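Siriwan Table Items

Names, places and states for everyday things on and around the tables in a furnished apartment in Jirton. Text tables only, plus a short naming guide.

Maintained by Rattana Saithong and Virgilio Calimlim, Taltmont.
Release 3. Last edited Sunday, June 28, 2020.

What this is

Siriwan is a word list with rules attached. It gives one agreed name to each kind of thing that turns up on a table in the apartment: plates, bowls, cutlery, bottles, cups, and the small stuff that collects between meals. Each name comes with a parent group, the materials it can take, and a few words for how it can be lying or standing.

The list has 66 names. It covers table setting, clearing and the half-finished states in between, when the plates are out but the forks are still in a heap. It doesn't cover food, furniture other than tables, or anything on the stove.

The first release was made for our own use in Tomo, the small annotation tool we run at Taltmont. The list doesn't depend on Tomo and will load into anything that reads comma-separated text.

What is in the folder

names.csv
One row per name. Columns are name, group, plural, materials, notes.

states.csv
The words for position and condition: flat, upright, tipped, upside down, stacked, inside, partly hidden, edge of table.

surfaces.csv
The tables and counters, with color and finish.

aliases.csv
Words people type that should be turned into a listed name. "Soup spoon" and "tablespoon" both become spoon. "Water bottle" becomes bottle.

guide.txt
The long version of the rules below, with the odd cases.

LICENSE.txt
Terms of use.

All files are UTF-8 with Unix line endings. The first row is a header. Empty cells are left empty, so don't read them as "none".

Groups

Plates. Anything round and mainly flat that you would eat from. A raised rim doesn't turn a plate into a tray. Color goes in its own column and is never part of the name, so a red plate and a yellow plate are both plate. Large and small are allowed as a size note when two plates are on the same table.

Bowls. Bowl is the general name. Mixing bowl is kept separate because it is used for preparing as well as serving, and people reach for the term without being asked. If you can't tell the two apart, use bowl.

Cutlery. Fork, spoon, knife, teaspoon, serving spoon. Where pieces overlap and can't be told apart, use cutlery, with the state "cluster". Please don't guess at how many forks are in a heap.

Drink things. Bottle, cup, glass, mug, jug, cap. A cap on a bottle belongs to the bottle. A cap lying by itself gets its own row.

Small things. Rubber band, napkin, twist tie, straw, stick, roll, lid, cloth and so on. This group grew the most between releases. Rubber bands were missing from release 2 altogether, and they are everywhere in that apartment.

Unknown. Use unknown small or unknown large. Both are proper names in the list and are welcome. A wrong name costs more time to find than an unknown does.

Surfaces

Two tables have entries of their own in surfaces.csv.

The dark table has a dark brown wooden top with a glossy finish. Pale things leave a reflection on it that can look like a second object, mostly under bottles and anything white. Label the object and leave the reflection alone.

The light table is rectangular, with a pale wood grain top on slim wooden legs that taper. Tan and cream items are easy to miss on it, so go over the corners and edges a second time before closing a record.

Counters and shelves are listed with a color only.

Rules for writing a record

A record is one line for one thing on one surface. The order is name, color, material, surface, state, note. Write in lower case.

Write what you can see. If the material isn't clear, leave it empty. White plates were marked as ceramic all through the first release out of habit, and a good share of those had to be cleared again.

Use one main state per record. "Tipped" means the thing is off its base but hasn't gone all the way over. "Upside down" means the opening faces the table. A spoon or a fork is always flat unless it is standing in something.

If one thing is inside another, write both records and give the inner one the state "inside", with the outer name in the note. This holds for a spoon in a bowl and for a stick in a bottle. Clear containers need a slow look - what is inside can be hard to tell from what is behind.

Things only partly in view are recorded when you can name them from the part you have. A plate rim is enough for plate. A dark shape at the far side of a table is unknown small.

Don't write what the thing is for, who used it, or whether it is clean.

Sample records

bowl, black, , light table, tipped, small
mixing bowl, silver, stainless steel, light table, ,
plate, yellow, , light table, flat, pale
spoon, silver, metal, dark table, flat,
rubber band, tan, , dark table, flat, loose oval
bottle, clear, plastic, dark table, upright, white cap

The empty cell after a color is deliberate. So is the missing state on the mixing bowl line: state is optional for anything sitting the way it normally sits. Upright for a bottle is optional too, but most of our annotators put it in and we have stopped removing it.

How the names were chosen

Virgilio wrote the first draft by opening the kitchen drawers and cabinets and typing what was in them. Rattana then took the draft through three rounds of labeling and struck out every name that wasn't used. Dessert plate, side plate and dinner plate went in the first round. Ladle stayed in.

Where two names were used evenly, we kept the shorter one. Jug won over pitcher that way. We have had complaints about it and the alias file now handles pitcher.

Known problems

Cup and roll get mixed up at a distance. A small white cylinder standing upright could be either one, and until you have a closer view the right entry is unknown small with "white cylinder" in the note.

Silver is used both as a color and, by mistake, as a material. We corrected it for cutlery. Some bowl rows still have it.

The size notes are relative to whatever else is on the same table and shouldn't be compared across records.

Pink and red overlap on the large plastic plate. Either is accepted for that one. The alias file maps "pink-red" to red.

"Edge of table" has been used for anything within a hand's width of the edge by some people and only for things touching the edge by others. The guide now says touching or nearly touching. Older records haven't been redone.

The apartment has one household's worth of tableware. Chopsticks, baking dishes and children's plates are thin or missing, and anyone using the list in another home should expect to add names.

Adding a name

Check aliases.csv first. If the word isn't there, send a line with the name, group, materials and two uses in real records. New names go into the next release, planned for September. Please don't rename an existing entry in your own copy and send records back under it - they get rejected on load and someone has to go through them by hand.

The tables
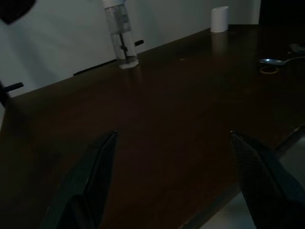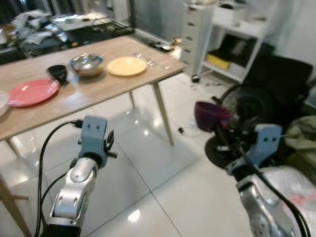
First picture: dark table, with bottle, spoon and rubber band. Second picture: light table, with plates, bowls and cutlery.

Terms and contact

Free to use and change for research and teaching, with the name Siriwan Table Items and the release number kept in the header of any copy. Commercial use needs a written note from Taltmont.

Cite as: Saithong and Calimlim, Siriwan Table Items, release 3, Taltmont, 2020.

Corrections to names.csv and aliases.csv go to Rattana. Questions about loading the files into Tomo go to Virgilio.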